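4/6/19

**Rimalley Allotments: water, sheds, and the fall swap**

Quick one this time, I'm typing between shifts. Main news is the water. The Wendham end is back on as of this morning, the lower plots will be a bit longer. The leak was under the path by the compost bays, 5 feet down, so that's why the digging took forever. Please don't fill in the trench yourself!! Somebody did last week and it had to be dug out again.

Bill for the repair is $1,375. Stukeo did the work and gave us until October to pay the second half, which is decent of them. It comes out of the reserve, no extra charge on anybody's rent this year. Next year, we'll see.

Shed painting. Still going round and round on color. Purple got the most votes on the sign-up sheet, then green, then "leave it alone." If you have leftover exterior paint at home, any shade, tell Bahman Soltani before you haul it down here. He has a list and knows whats needed.

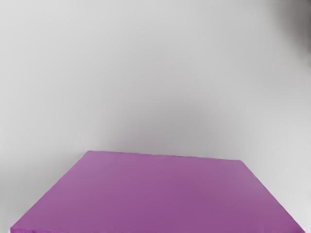

*Purple.*

Waiting list is at 61. Yes, really. If your plot is more than you can handle, think about splitting it. Half plots are 7 dollars a month and there are people who would be thrilled with one. No shame in it, I gave up half of mine two years ago and the beans have never been better (less ground, more weeding per foot, go figure).

Slugs. Bad already. Beer traps OK, pellets not OK, same rule as always. Boards laid flat between the rows overnight, then flip them early and pick. Gross but works. Copper tape, mixed reports, mine did nothing.

Seedlings: the Kos lettuce is ready to go out, plenty for everyone, in the cold frame by the gate. Take what you'll plant and leave the trays. The tomatoes are NOT ready, please stop taking the tomatoes. Too cold at night still.

Also on the agenda for the next meeting is whether we keep the fall swap in the lot or move it to the church hall. Lot is free. Hall has toilets and a roof. Last year it rained the entire time and the seed packets turned to mush, so you can guess where I stand, but the hall wants a deposit and a key holder.

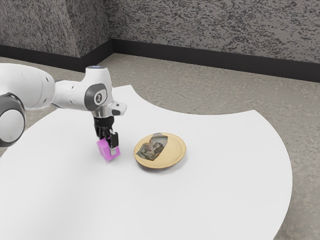
Amirhossein Salehi wrote back on the draft of this to say he'd stay in the lot and just borrow a couple of canopies, and that the hall is no good for anyone bringing plants in pots becuase of the steps. Fair point about the steps. Bring it up at the meeting.

Gate code changes after the meeting, ask me in person, I'm not putting it in here. Hoses coiled when you leave please.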